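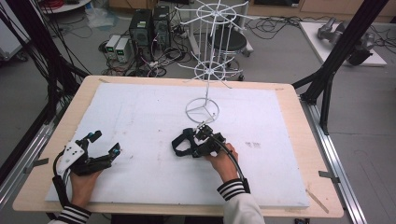 Simumo Bench Set: data card

Summary
1,801 episodes of two-handed bench work, performed by people holding a gripper in each hand. Collected at the Dunus site of Bisness for the Marinho line, where small-item racking is being moved from manual to shared operation.

Task
Objects are handled on a tabletop covered with a white foam board. The wire stand subset (279 episodes) uses a white stand with a ring base and two spoked wheels, one above the other. Foam is not cleaned between episodes - expect smudges and marks in the background.

Operators
20 line employees, recorded during paid shifts. Participation is voluntary and does not enter performance review. Operator IDs were removed before release.

Effect on work
After rollout, each station keeps one person per shift. Repetitive loading goes to the arm; the person handles exceptions, restocking and checks. Job grades were revised in October. Per-person pick rates cannot be derived from this set and should not be estimated from it.

Known issues
- Gripper cables sometimes cross the work area.
- 3 episodes have no left gripper signal.
- Left-handed operators are underrepresented.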